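Re: [trumville-arch] Mousavi tower, November walk
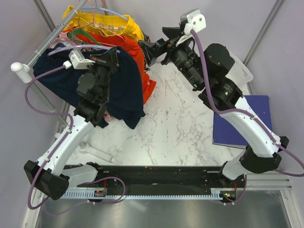
Navy garment on the marble-patterned tabletop

Quick one, on my phone. Yes the Hudis library is still on the list, meet at the north steps, 22 people max. Kadondale chapel moved to after lunch, they wont open before 2. Bring the floor plans if you have them.

> Is Hudis still in? And does the tower climb really
> take up to 90 minutes? I counted 3 stops last time.

Yes, with the belfry. Skip it if knees bad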